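Skundton Robotics Club
Minutes, 12/28/24

Present: Maricica Bratu (chair), Hamish Rutherford, Seraina Zaugg, Kilian Hubmann (minutes). Ustyna Ostapchuk sent regrets.

1. Last minutes
Approved. Hamish asked again that "the folding works" be changed to "the folding worked on the day." Changed.

2. Folding project
Seraina reported 193 recorded folds with the hand-held gripper. Maricica wanted to know how many were any good. Seraina hasn't checked them all and would not guess. Hamish doubts that more recordings will help if everyone folds their own way – he watched two members do the same sleeve and would not have called it the same task. Kilian thinks this is too gloomy but had no numbers to set against it.

Agreed: no new recordings until there is a written folding order, one page at most. Seraina to draft.

The pinch on soft cloth was discussed at length. Seraina says closing on the hem is easier than closing on the flat part. Hamish would like to see that tested before it goes in the report. 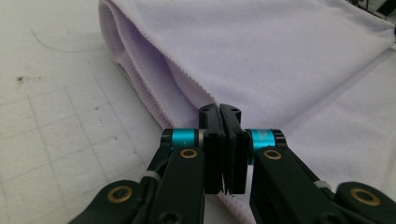 3. Ferri Cup
Entry closes in June. The rules allow 4 people per team and 16 minutes per run. Maricica is not convinced we should enter at all, given how the Brarkov demo went. Kilian said the demo was a bad table and a bad cable. Maricica said it is always a cable. Vote on entering: 2 for, 1 against, Hamish abstaining. He asked that his reasons be noted: the entry form asks for a success rate and we don't have one.

4. Software
Kilian has moved the recordings to Jarus. He says loading is faster. Hamish asked faster than what. Kilian to bring timings next meeting.

5. Other business
Ustyna's request for a second work board held over until she can attend. Grid paper under clear film was suggested as a cheaper option.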